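Todetti Garment Steamer, floor-standing model
Section 6: Preparing and steaming clothes

This section covers filling the tank, hanging or laying out the garment, steaming, and shutting down. Read Section 2 (Safety) first. Part numbers in brackets refer to the parts list inside the back cover.

Trousers and other long items may be steamed hanging or laid flat. Shirts, dresses and jackets should be hung.

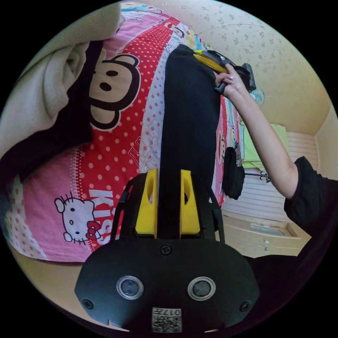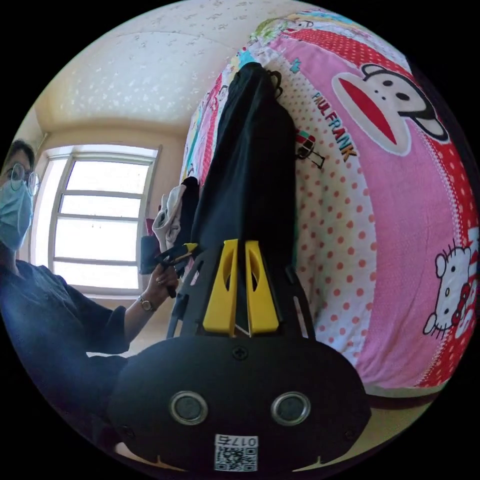
Can I use tap water in the tank?
Tap water is suitable in soft water areas. Where the water is hard, fill with equal parts tap water and distilled water, and descale the boiler every 6 weeks in place of the usual interval. Do not add scent, starch or fabric softener.

6.1 Filling the tank

1. Switch off at the wall and remove the plug.
2. Lift the tank (4) straight up by its handle. Do not tilt it while it is still seated on the valve.
3. Turn the tank over, unscrew the cap and fill to the MAX line.
4. Refit the cap hand-tight. A cap fitted crookedly will drip on to the base.
5. Lower the tank until it clicks. Wipe up any spilt water before plugging in.

Note: On first use the pump may run noisily for a short time until the air has been cleared from the feed pipe.

6.2 Fitting the pole and hanger

1. Open both clips on the telescopic pole (7) and draw out each stage fully.
2. Close the clips. Check that neither stage slides when pressed down by hand.
3. Push the hanger head (8) on to the top of the pole with the hose hook facing forwards.
4. Tighten the collar clockwise.

Caution: Do not hang more than one heavy coat on the pole. The base may tip.

6.3 Checking the garment

1. Read the care label. Do not steam items marked with a crossed-out iron unless the label states that steam is allowed.
2. Empty all pockets.
3. Brush off lint and dried mud. Steam can set some stains, so treat marks beforehand.
4. Test an inside seam. Wait until the fabric has cooled before judging the result.

Velvet should be steamed from the reverse side, with the head held clear of the cloth. Waxed cotton, suede and plastic-coated fabrics must not be steamed.

6.4 Steaming a hung garment

1. Plug in and turn the dial to position 1. The lamp shows red during heating and green when ready.
2. Point the steam head (9) away from yourself and press the trigger until the flow is even.
3. Begin at the collar or waistband. Draw the cloth downwards with your free hand, keeping that hand below the head.
4. Move the head slowly from top to bottom. For linen or heavy cotton, turn the dial to position 3.
5. Leave the garment on the hanger until dry.

Warning: Steam can scald. Wear the heat-resistant glove supplied. Never steam clothing while it is being worn.

6.5 Steaming trousers laid flat

1. Cover the surface with a thick, dry cotton towel. Do not work directly on a mattress, foam topper or electric blanket.
2. Match the inside and outside leg seams and smooth the cloth from the waistband to the hem.
3. Clip the crease attachment (11) to the steam head and close it over the front edge of one leg.
4. Draw the attachment along the crease without stopping. Repeat for the other leg.
5. Keep the hose free of kinks. If the head gurgles, lift it above the level of the base so that the water runs back.

6.6 Shutting down

1. Turn the dial to OFF and unplug.
2. Hang the steam head on its hook and leave the unit until fully cool.
3. Remove the tank and empty it.
4. Place a bowl under the drain plug (12), open the plug and let the boiler empty. Refit the plug firmly.
5. Lower the pole and store the unit upright in a frost-free place.

Replacement caps and hose hooks are supplied by Staltine under order code 507. The crease attachment is order code 297. For descaling, go to Section 9.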